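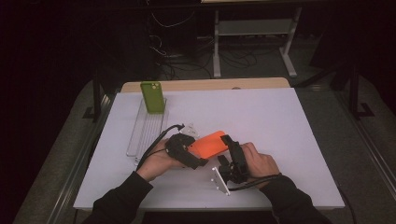
*Orange case held between the two hand grippers, green one standing in the rack behind.*

**Hand grippers on the packing bench: what should I expect for my team?**

Posted by Margus Sakalauskas, 25 August 2020

Hello all. I am a shift lead at a small accessories packer near Nollport. We do phone cases mostly, and some screen covers. The work is simple to explain: take the case, check the face and the camera opening, put it in the slotted rack, rack goes to the bagging table. I have 14 people on this work over two shifts.

Since April the company is preparing to automate the racking part. The supplier is called Praltia. Before the arms come, they want our people to do the same work with hand-held grippers, one in each hand, so the machine can learn from the way an experienced person does it. The photo is from our bench.

My manager asked me to write a plan for the staff side, and I do not have much experience in that. These are the things I am not sure about:

- The people who do the gripper work are slower in it than with their fingers, of course. Our pay has a small piece-rate part. Should it be frozen for them, or paid as average?
- How long can a person hold such a thing before the wrists complain? Praltia says "a normal shift", but I do not believe that this is an answer.
- Two of my best packers do not want to do it. One said to me, "I am not going to train my own replacement." I did not know what to tell her.
- What happens with the small checks people do without thinking? When Latrice picks up a case, she feels if the edge is rough. With the gripper she can't feel it.

We have no union on site, but there is a health and safety rep. I would be grateful for real experience, good or bad. Sorry for my English, it is my third language and I write slowly.

---

**Martti Miettinen**

Your English is fine, Margus. We went through something near to this at Unergate, with small plastic housings in place of phone cases, so I will try to go in your order.

Pay first. Do not leave people on piece rate while they work with grippers. We did it for the first two weeks and it was a bad mistake. The fastest packers lost the most money, and they were exactly the persons the supplier wanted. After that we paid each person their own average from the previous quarter, plus a small hourly allowance. Get this in writing before anybody else starts, and make it backdated for the ones who already started.

Wrists. Our physio looked at it and we ended with 13 minutes on and then a change to another task, with no more than two hours total in a day. The number 13 has no science behind it, it was how long one tray set took. Things to look at:

1. Bench height. With a gripper your hand sits higher above the board than with bare fingers, so the shoulders come up. We lowered the bench and it helped a lot.
2. Where the cables go. If a cable pulls on one side the person will fight it all day without noticing. Ours were led up from the back with some slack.
3. Turning the part over. When both hands hold one piece at a tilt, the elbows go out. Ask people to try it slowly and tell you where it is sore.
4. Left-handed staff. We forgot them completely.

The refusal. Make it voluntary, and mean it. At our place five people said no at the start. Later two of them changed their mind, when they saw that the others were not treated better or worse. If a packer says she will not train her replacement, she has a fair point and I would not argue with it. What you can do is ask your manager for a clear statement: how many positions, until what date, what work after. We had a promise of no layoffs for 18 months. It was kept, but I must also say that people who left by themselves were not replaced, and the team is smaller today.

The touch check. This one cost us the most. Once the arms were running we had rough edges going out to a customer, and it took a while to understand why. The packers had been catching them by feel and putting them aside, and this was never in any work instruction. We now have one person at the end of the line who handles a sample from every rack. My advice is to sit with each of your people for a shift and write down everything they put aside and the reason. Do it before the arms come, while the knowledge is still at the bench.

One more small thing - the persons who are best at packing are not always best with the gripper. Our quickest packer hated it. A quiet man from the labels area was very good, and today he looks after the cells.

---

**Lionel Lemaire**

You are overthinking it mate. It's a bench and some grippers. Rotate them every hour, buy a decent floor mat, pay everyone the same. If they don't want to do it put them on bagging.

---

**Latrice Zamora**

I am the Latrice from the post, Margus told me he wrote here so I made an account.

I have done the gripper work since it started. I don't mind it. The first days I dropped many cases and felt silly, and then it came. The hard part is to get the case to sit in the slot, because I can't use my thumb to guide it. My right forearm gets tired before the left.

Moving people to bagging sounds easy, but bagging pays less at our site, so please don't suggest it like it is nothing.

What I want to know is who gets the job of looking after the arms. If it is one of us, with training and the pay for it, I think more people would say yes. If it is a technician from Grīnberga coming twice a month, then it is a different thing. I asked this in the meeting and the answer was "still to be decided". Margus, please put it in your plan.

---

**Margus Sakalauskas**

Thank you to everybody. Martti, I printed your answer and gave it to our safety rep, and she will measure the bench height with us. The pay question is with my manager now. Latrice, it is in the plan, on the first page.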